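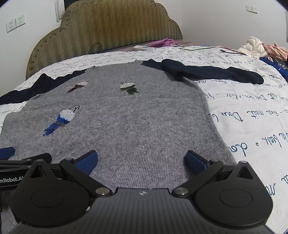
*Gray knit sweater with sequined figures, laid flat.*

# Grinding a dog's nails at home

Guide no. 1191, revised 10 September 2024

This guide covers routine shortening with a rotary grinder on a healthy adult dog. It does not cover split, torn or ingrown nails. Take those to a vet.

## What you need

- Rotary grinder with a medium grit band (we use the Soltumix, low setting)
- Styptic powder, lid open before you start
- Non-slip mat
- Treats cut small
- Old nylon stocking, for dogs with long hair on the feet

## Getting the dog used to the tool

Allow several short sessions. In the first, leave the grinder on the floor, switched off, and feed the dog next to it. In the second, switch it on at arm's length and feed again. Do not touch a nail until the dog stays relaxed with the motor running near its feet. If it pulls back or stops taking food, return to the previous step.
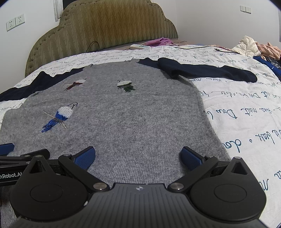 Hold the paw the same way in every session, with your thumb on the pad and your forefinger above the nail. A loose grip lets the nail vibrate, and most dogs dislike the vibration more than the noise.

## Grinding

1. Stand or seat the dog on the mat. Lift the paw only as far as the joint moves freely.
2. For long-haired feet, pull the stocking over the paw and push the nails through it so the hair stays clear of the band.
3. Touch the band to the underside of the tip for 2 seconds, then lift off. Repeat up to 4 times per nail.
4. Work from below toward the tip, then round off the edges.
5. Check the cut face. On a dark nail, a small darker or grayish dot in the center means the quick is close – stop there.
6. Do the dewclaws last. They get no wear from walking and are often the longest.

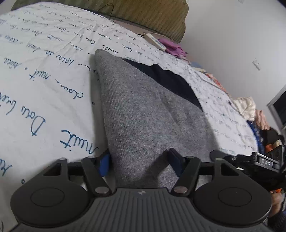

Photo: Vistis

Heat builds up quickly if the band stays in one place. Move to the next nail and come back to finish the first one. Replace the band when it looks smooth, as a worn band makes more heat and removes less nail.

## If you hit the quick

Press styptic powder onto the tip and hold it there. Keep the dog off gravel and wet grass for the rest of the day. If bleeding continues after 3 applications, call your vet.

## Interval

Every two to three weeks suits most dogs. Dogs walked mainly on pavement may need less. The Royer bands sold at the Flultusdale shop fit the Soltumix, but the coarse grade is too rough for small breeds.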